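Le droit de garder ses vieux objets

Il y a chez moi un tiroir qui ferme mal. On y trouve des clés dont j'ai perdu la serrure, des piles à moitié vides, un chargeur de téléphone Tastero que plus aucun appareil n'accepte. Je le vide tous les deux ans, je jette une poignée de choses et je remets le reste. Depuis quelque temps, on m'explique que ce tiroir est un problème.

La mode du désencombrement n'est plus une mode, elle est devenue une morale. Des émissions, des livres et des applications nous apprennent à nous séparer de ce qui ne sert plus. L'application Florel propose même un calendrier : un objet par jour, jusqu'à ce que l'appartement respire. Je l'ai essayée au mois d'avril. J'ai tenu 18 jours. Le dix-neuvième, il me fallait un élastique large pour refermer un paquet de farine, et je l'avais jeté la semaine précédente.

L'anecdote est mince, je le reconnais. Elle m'a pourtant fait réfléchir à ce qu'on appelle un objet inutile. Dans la plupart des méthodes, est inutile ce qui n'a pas servi depuis un an. Appliquée à une chemise, la règle se défend. Appliquée à une lime, à un bouton ou à un rouleau d'adhésif, elle n'a pas de sens. Ces choses attendent leur occasion, et cette occasion n'a pas de calendrier.
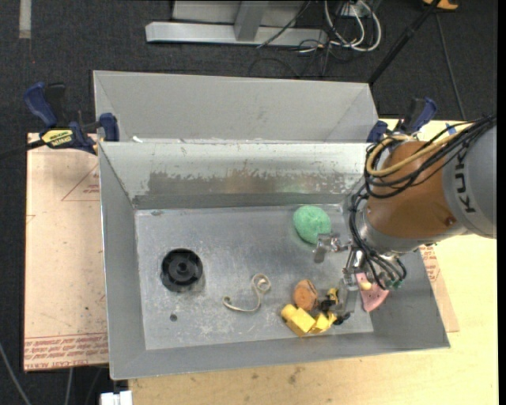
Kristýna Slanina
Chroniqueuse, rubrique Idées
Publié le 30 novembre

Mon grand-père réparait des serrures. Son atelier tenait dans une pièce de huit mètres carrés, et tout y était gardé dans des boîtes de biscuits, sans étiquette. Il savait où se trouvait chaque ressort. Quand il est mort, la famille a fait venir une benne et l'affaire a été réglée en une matinée. Ma mère regrette encore l'étau.

On me répondra que tout le monde n'est pas serrurier et que les mètres carrés coûtent cher. C'est vrai. À Wirnwood, où j'ai vécu deux ans, je louais une chambre dans laquelle une boîte de plus empêchait d'ouvrir la fenêtre. Je n'ai aucune envie de faire la leçon à des gens qui manquent de place. Je remarque seulement que les conseils de tri s'adressent rarement à eux. Ils visent des foyers qui ont une cave, un garage et une seconde salle de bains, et qui rachèteront sans difficulté ce qu'ils auront donné.

C'est là que l'argument écologique me gêne le plus. Donner paraît toujours vertueux. Or une bonne partie de ce que nous déposons dans les bacs de collecte ne trouve pas preneur. Citlali Valdovinos, qui a tenu pendant plusieurs années le dépôt-vente Baláž, me racontait que les arrivages de janvier l'obligeaient à refuser des cartons entiers dès le matin. Les donateurs repartaient vexés. Ils étaient venus se débarrasser d'un poids et on leur demandait de le reprendre.

Je ne défends pas l'accumulation. J'ai connu un appartement où l'on ne circulait plus que de profil, et la personne qui y vivait en souffrait. Entre cette souffrance et un tiroir qui ferme mal, il y a cependant une marge considérable, que le vocabulaire actuel efface. On parle de « charge mentale » pour trois bocaux vides. On dit « libérer » pour dire « jeter ». Le mot « toxique » a même été employé devant moi au sujet d'une collection de boîtes d'allumettes.

Dalibor Bednárik, un ancien collègue avec qui je discute souvent de ces questions, soutient la thèse inverse. Selon lui, garder est une forme de peur : on conserve la vis parce qu'on doute de pouvoir s'en procurer une autre. Il a sans doute raison pour une part. Mais je ne vois pas pourquoi cette prudence serait honteuse. Nos parents l'appelaient la prévoyance, et on en faisait compliment.

Il me semble surtout que nous avons confié à d'autres le soin de stocker pour nous. Si l'on peut vivre dans un intérieur vide, c'est qu'un entrepôt, en périphérie, est plein. L'élastique que je n'ai plus se trouve quelque part sur une étagère, sous plastique, par lot de 23, et il faudra un camion pour me l'apporter. Le désordre a été déplacé hors de notre vue, avec les gens qui s'en occupent.

Je ne propose pas de méthode. Il en existe assez. Je voudrais simplement qu'on cesse de demander à chaque objet de se justifier tous les matins, et qu'on laisse aux foyers un endroit où la règle ne s'applique pas, tiroir, boîte à chaussures ou étagère haute.

J'ai racheté des élastiques. Le paquet est dans le tiroir, à côté du chargeur Tastero, que je n'ai toujours pas jeté.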